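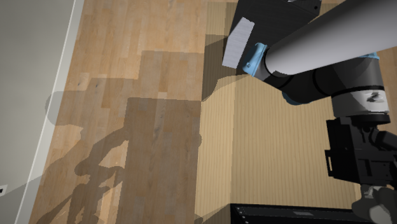 ## 4. Showing the arm a task in the practice room

Before you teach the real arm anything, please spend an afternoon in the Zukness practice room. It's a simulated room, so you can bump into the table as often as you like and all it costs you is a restart.

1. Start Zukness and open the room called **Naylor**. Give it a minute to load, as the floorboards and shadows take a while on older computers.
2. Plug in the hand controller and hold it in a relaxed grip with your elbow on the desk. Reece Stockdale taught me that, and my shoulder has been grateful ever since.
3. Squeeze the side button to take hold of the arm. Let go and it stays where it is, so you can shift your hand to a comfier spot and carry on.
4. Bring the gripper down slowly towards the black tray on the table. The arm's shadow on the floor is handy for judging how far you've swung, but don't use it to judge height.
5. Press **Record**, do the task from start to finish at an easy pace, and press **Record** again.
6. Play it back. Keep it if you'd be happy for the arm to copy it, wobbles and all.

> **Note:** The blue collar is the easiest part of the arm to find if you've lost your bearings after changing the view.

> **Caution:** Don't carry your practice speed setting over to the real arm. The room allows 1000 and the real one should never go above 900. Check the number yourself every time you switch.

Each recording can run to 2000 steps, after which Zukness stops it and saves what it has. If yours keep running long, try splitting the task in two. Jamie Sugden looks after the shared recordings folder and will gladly set you up with a space of your own.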